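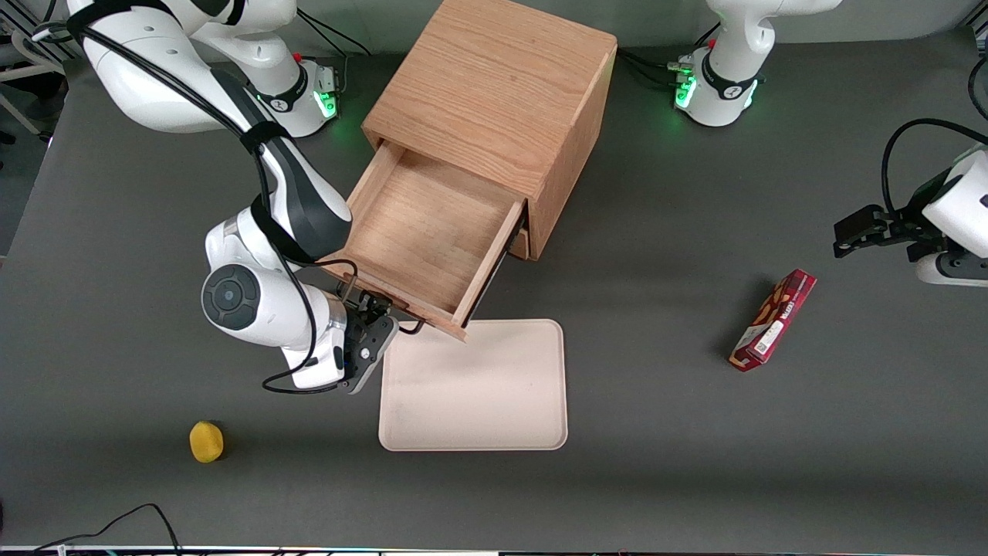 ## Fellden Drawer Wax

Fellden is a hard wax in a stick, for wooden drawers that run wood on wood. It is made for old furniture and for new furniture built the old way, without metal slides. One stick weighs 33 g and comes in a paper sleeve.

We started to make it because our customers kept asking what we use in our own repair shop in Loltomthorpe. For years the answer was a candle stub. A candle helps for a few weeks, then it collects dust and the drawer begins to drag again. Fellden is harder than a candle. It leaves a thinner layer and it does not crumble in the corners.

**What is inside**

Beeswax, carnauba wax and a small part of plant-based hard wax. There is no silicone in it. If you later want to oil or varnish the wood, please remove the wax first with mineral spirits and let the surface dry well.

The color in the stick is pale yellow. On light woods such as oak, ash or maple it cannot be seen after rubbing. On very dark stained wood it may leave a light trace, so try it first on the underside of the drawer.

**Before you wax**

Many drawers that stick do not need wax at all, or not only wax. Please look at these points first:

- Take the drawer out completely and look for shiny or dark places on the lower edges of the sides. There the wood is rubbing.
- Check that no nail or screw head stands up from the runner.
- Put the empty drawer on a flat table. If it rocks, the box is twisted and must be repaired.
- In damp months the wood swells. If the drawer sticks in summer and runs well in March, wait for the dry season before you plane anything away. What is planed off does not come back.

**How to use it**

1. Brush the dust out of the cabinet and from the drawer sides.
2. If the rubbing places feel rough, sand them lightly along the grain with 600 grit paper. Wipe with a dry cloth.
3. Rub the stick firmly along the lower edges of both sides, then along the runners inside the cabinet. Two passes are enough.
4. Polish with a piece of cotton until you do not feel any loose wax.
5. Put the drawer back and move it in and out about 27 times. The first movements can feel heavy.

Do not wax the front edge or the inside of the drawer. Cloth and paper which lie against fresh wax can get a greasy stain, and it is difficult to wash out. Keep the stick away from heaters and sunny windows, as it becomes soft.

**How long it lasts**

In a bedroom chest, usually one year or more. In a kitchen or a workshop, where drawers are heavy and are opened many times in a day, you will probably repeat it every few months. You do not have to remove the old layer, only brush it clean.

**Not suitable for**

Metal slides of any kind, plastic runners, and drawers with a painted running surface. Paint tends to stick to paint, and wax on top helps only for a short time. For painted runners we sell the Canley nylon tape, in rolls of 2 m.

**Sets**

| Item | Contents |
|---|---|
| Fellden single | 1 stick, 33 g |
| Fellden pair | 2 sticks, cotton cloth |
| Fellden workshop box | 12 sticks, no sleeves |

The pair can be sent as a gift — write a note in the order form and we leave out the invoice.

**Questions**

For advice about a particular piece, write to Mateja Dimitriou in our repair shop. Please send the inside width of the opening and the outside width of the drawer, measured at the front and at the back. With these four numbers she can often say if wax will help.

Orders from the Milošević shop catalog are still accepted with the old item names. The shop is closed for stock counting on 25th April, and orders that arrive then are packed on the next working day.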